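Towel and Linen Loan: Questions We Get All the Time

Stokeo shared house and workshop, ground floor. Updated in June. If your question isn't on here, leave a note in the linen book or ask Genowefa Pawlak, mornings are best.

What can I borrow?

White towels in two sizes, face cloths, fleece throws, bath mats when we have them. No bed sheets any more. Too many came back with pen on them.

Do I have to be a member?

Yes for throws. No for towels, day visitors can take one.

How much is it?

Free for members. Visitors leave a deposit, you get it back when the towel comes back. No card machine, cash only, please bring small bills.

Where do I pick up?

Main hall, under the mezzanine. Shelf is labeled CLEAN. The other shelf is not clean. Please read the label.

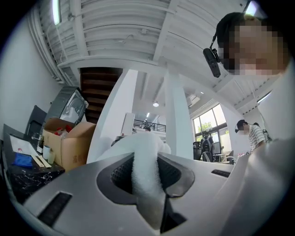
Pickup is open whenever the hall is open, so 14 hours on a normal day, less in winter. Come in, sign the book, take what you need. If you can't find the spot, look for the dark wooden staircase on the one side and the big windows on the other, we're in between. Don't leave borrowed things on the railing upstairs, they fall. Bags are by the door, bring them back too.

Why are the towels all white?

So they can all go in one wash. We tried the colored ones from Curkar, nice towels, but they turned a whole load pink and we gave up.

Can I use my own towel and have it washed with yours?

Sorry, no. They get mixed up and then there's an argument.

How hot do you wash?

Towels 60 degrees Celsius, that's the setting on the machine. Fleece goes cold and on its own. If you wash one at home by mistake: no dryer for fleece, it goes flat and kind of crunchy.

My towel feels stiff. Is it old?

Probably too much soap. Rinse it again, plain water, no softener. Shake it hard before you hang it. If it still feels like a board put it in the rag box.

Do you use fabric softener?

Never on towels. They stop soaking anything up. We had a sample of the Flokov stuff and it smelled great and that was about the only good thing.

Can I rinse things here before I hand them in?

Yes please, if it's muddy or has paint on it. Use the sinks. Cold water first for anything that might stain. Wring it out properly, don't just squeeze one end.

Few things people ask about the sinks:

- Mud and paint: get the worst off with a paper towel first. Paper goes in the trash, NOT down the drain.
- Lint: pick it out of the drain when you're done, takes a second.
- Laundry basket: it can sit up on the counter next to the faucet while you work, but keep it back from the splashing. Cream plastic one with holes in the sides.
- Floor: anything you drop, pick up. Wet floor is slippery, mop is in the closet.
- Towel over the counter edge is fine for a minute while your hands are full. Not overnight. It'll smell.

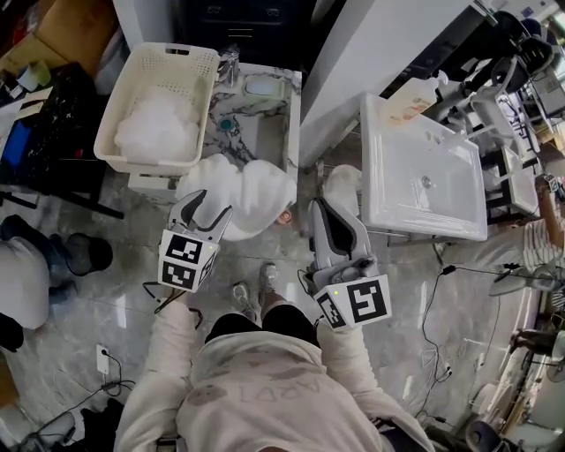
Returns

When is it due back?

Towels same day for visitors, one week for members. Throws, one week for everybody. Need it longer, write it in the book, we nearly always say yes.

Where do returns go?

The big bin marked USED. Unfold it first, check for socks. We've found keys, earbuds, half a sandwich.

Does it have to be folded?

No! It's going in the wash. Folding happens after.

I lost one. What now?

Tell us. First one is no charge, things happen. After that it's the price of a new towel.

There's a stain that won't come out.

Bring it anyway, don't throw it out. Stained ones get cut down for cleaning rags and the print workshop takes as many as we can give them.

Helping out

How do you fold them?

Long side in half, in half again, then in three. Fold facing out on the shelf so people can grab one without pulling the whole pile down. Face cloths just get stacked flat.

How many towels are there?

40 large. Small ones vary, they wander off. Last year the whole lot went out 3000 times going by the book, and not everyone signs the book.

Can I donate towels?

White, cotton, no holes, washed. Thats it. Drop them at the Assunção room, second door past the stairs, and put a note on the bag saying DONATION or it'll end up in the returns bin and get washed twice.

Can I donate pillows?

No room, sorry.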